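Drultcombe Robotics Unit
Thread: grip fault on the hand-held grippers, August

1/ We are publishing a short notice on a fault found in our hand-held grippers during home recording work. No one was hurt. Use of the affected units has been limited while checks continue.

2/ The fault concerns the fingers. On 3 units the fingers did not open fully when the operator let go. The recordings looked normal at first, and the problem was found only when our partners at Kindetti compared finger position with the operator's log.

3/ Of 900 recordings reviewed, 157 show the fault. They have been withdrawn from the training set and will not be used to teach the arm at our Montecinos site — an arm taught on them could hold an object longer than it should.

4/ Bedroom work is covered by this notice. Bedding tasks call for many small grips and releases, and a late release can pull a thread.

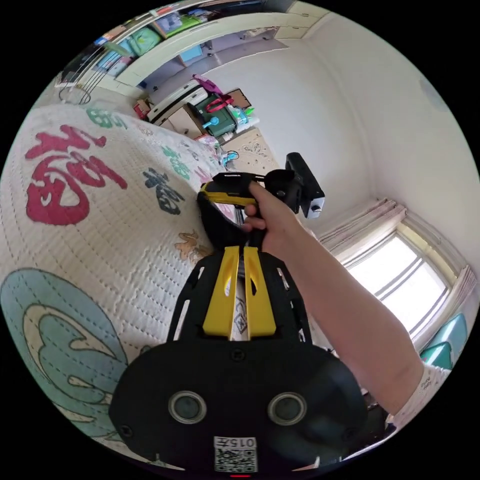
5/ What operators should do now
Before each session, open and close the gripper fully and watch both fingers. If either is slow, stop and report the number on the unit's label. Do not oil the joint or force the fingers apart.

6/ During a session, keep the free hand away from the fingers. If cloth is caught, set the gripper down and ease the cloth out by hand.

7/ Nirkden, who supply the return springs, are testing 116 springs from the same batch. Recording with the affected units will not restart until we have their results in writing.

8/ Operators with older recordings should keep them and make no changes to the files. Further updates will be added to this thread.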